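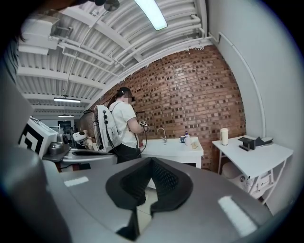 4.2 Zur Belastbarkeit der Wiederverkaufszahlen bei signierten Autogrammkarten

Die Annahme, dass der Preis einer signierten Karte die Beliebtheit der abgebildeten Person widerspiegelt, gehört zu den zähesten der Fanforschung. Melnychuk hat sie in ihrer Studie zur Sammlerbörse Umik zuletzt wieder vertreten, und zwar auf einer Datengrundlage, die auf den ersten Blick solide wirkt: 594 abgeschlossene Verkäufe, alle mit Endpreis, alle mit Angaben zum Zustand. Wir haben denselben Datensatz (Stand 29.12.20) noch einmal durchgesehen und sind zu einer deutlich zurückhaltenderen Einschätzung gekommen.

Auffällig ist zunächst die Zusammensetzung der Verkäuferseite. Von den 594 Verkäufen gehen 241 auf vier Konten zurück, die ihre Ware zu Festpreisen anbieten. Ein Festpreis sagt etwas über die Erwartung des Händlers aus. Ob er auch etwas über die Zuneigung der Fans aussagt, müsste erst gezeigt werden. Bei Melnychuk werden Auktionen und Festpreisangebote in derselben Spalte geführt, und die Regression behandelt sie gleich. Eine Begründung dafür haben wir im Methodenteil vergeblich gesucht.

Hinzu kommt die Frage der Echtheit. Umik verlangt keinen Nachweis; die Verkäufer kreuzen ein Feld an. Ó Dubhghaill hat vorgeschlagen, nur Karten mit einem Prüfvermerk des Dienstleisters Avilent zu berücksichtigen. Das klingt vernünftig, verkleinert die Stichprobe aber auf 142 Fälle, und es bleibt offen, nach welchen Kriterien der Dienstleister prüft. Auf unsere Anfrage vom März erhielten wir eine freundliche Antwort mit einem Verweis auf die Geschäftsbedingungen -- darin steht zum Verfahren ein einziger Satz.

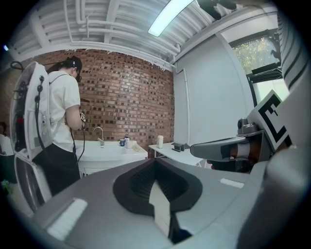 Abb. 4: Person mit rückwärts getragener Kappe und weißem Rückengerät an einem Waschbecken vor roter Backsteinwand.

Rechnet man die Festpreisangebote heraus, wird der von Melnychuk berichtete Zusammenhang zwischen Followerzahl und Kartenpreis merklich schwächer. Ganz verschwindet er nicht. Es wäre allerdings voreilig, den Rest als Beleg für die Ausgangsthese zu lesen. Sehr bekannte Schauspieler signieren selten am roten Teppich und noch seltener per Post, ihre Karten sind also knapp. Knappheit und Beliebtheit lassen sich mit diesem Material nicht trennen, und wir sehen auch nicht, wie das mit Verkaufsdaten allein gelingen sollte.

Gegen die Messung der Followerzahl selbst ist ebenfalls einiges einzuwenden. Melnychuk stützt sich auf das Auswertungswerkzeug Isico, das inaktive Konten nach eigener Darstellung ausfiltert. Wie viele Konten dabei wegfallen, wird nicht ausgewiesen. Für einzelne Serien, etwa den Krimi Quinlan, lag der Wert an zwei aufeinanderfolgenden Abfragen so weit auseinander, dass wir ihn für die weitere Rechnung nicht verwendet haben.

Wir geben die Preise im Folgenden deshalb getrennt nach Verkaufsform an und verzichten auf einen gemeinsamen Mittelwert. Die Bezeichnung »Beliebtheitsindex«, die sich in Teilen der Literatur eingebürgert hat, übernehmen wir nicht.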